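Chapter 6

Small Things: Picking, Holding and Letting Go

Before you start this chapter you should have finished the bench exercises in Chapter 5 and have a working pair of hand-held grippers. Your club or class will also need a shallow tray or box and a mixed bag of trinkets. The Stultard kit list at the back of the book gives suggestions, but anything of a similar size will do.

So far every object in this course has been a block. Blocks are kind to beginners. They have flat sides, they keep their shape, and if you close the jaws in more or less the right place the block comes up. The work in this chapter is harder. A string of beads changes shape as soon as you touch it. A cord can slide between the jaws while the bead next to it is held fast, and a tassel may follow along behind or stay where it was.

The task is taken from the Nunditz schools competition, where it is called the sorting round. A team of two has 90 seconds to move a set of small items into a tray, using grippers only. Fingers may not touch the items once the clock has started. Teams lose points for anything dropped outside the tray, and an item left hanging over the side when time is called scores nothing.

The competition rules say nothing about the surface you work on, and we advise you to practise on more than one. A hard table lets you slide the lower jaw along until it meets the object. Cloth gives way under the jaw and can be picked up along with the bead. Students who practise only at a desk tend to find this out on the day. At the Gruren heat on 26/05/2018 the items were set out on folded blankets, and several teams spent their first attempt lifting blanket.

Three ideas will come up again and again in the pages that follow.

Grip point. This is the place on the object where the jaws close. For a bracelet, a bead is usually a better grip point than a cord.

Slack. This is the loose part of the object that the jaws don't control. Slack has to be lifted clear of the tray wall before you move across.

Release. Opening the jaws is a movement in its own right — it can drag a thin cord sideways or flick a light item out again. Open slowly and lift straight up.
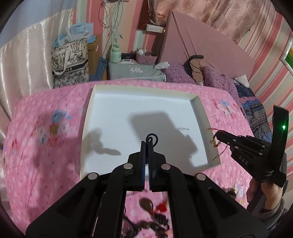 Work in pairs for Exercise 6.1. One student handles the items and the other keeps time and fills in the Hứa sheet, changing over after every attempt. Write down the grip point you chose each time, even when the attempt failed.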